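Ollitz Suturing Weekend: Gallery

Sat 29 June

What a day! We had the skills room from breakfast until they turned the lights off on us, and I don't think I've ever seen a group so happy to spend a weekend on stitches. Thanks to everyone who came along, and to the Kistar education centre for putting up with our mess (and for the second round of sandwiches).

For those who couldn't make it, the whole day was needle and thread. We didn't do any case talks or slides after the first coffee. Everybody started with single stitches, moved on to a short running line, and after lunch the keen ones had a go at closing a longer gap while keeping the tension even all the way along. That last part is harder than it sounds! You get a lovely tidy start, you relax, and by the fourth bite the loops behind you have gone slack and you're back there picking them up again.

My favourite bit is always the needle work before any of the knots. Where you grip it, how it sits, which way the tip is looking before you commit. A few people spent most of the morning on just that and were absolutely flying by the afternoon. If you're going to practise one thing at home before November, make it loading and turning the needle, 30 minutes at a go, and stop when your hands get grumpy.

The other thing that came up at every table was thread management. Long tails are a nuisance, short ones are worse, and a strand lying across your field will always find its way under the thing you're about to pick up. Li suggested parking the spare length to one side before each bite, and it made a real difference at our end of the room.

Stitching, after lunch

Needle tip up in the jaws, with the suture pulled taut away to the right over the pale tissue. I love how much is going on in such a small space.
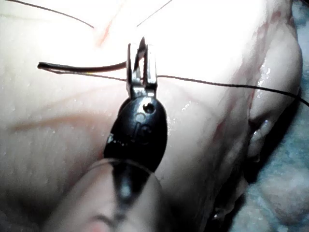

Shufen Yu wrote in to say that the running line only clicked for her once she stopped pulling on every bite and took up the slack after each second one, and she'd like a longer session on tension next time. Done! It's on the November plan, straight after the knots.

Spare thread and the printed practice sheets are in the Ostel cupboard, bottom shelf. Please put the lid back on the box.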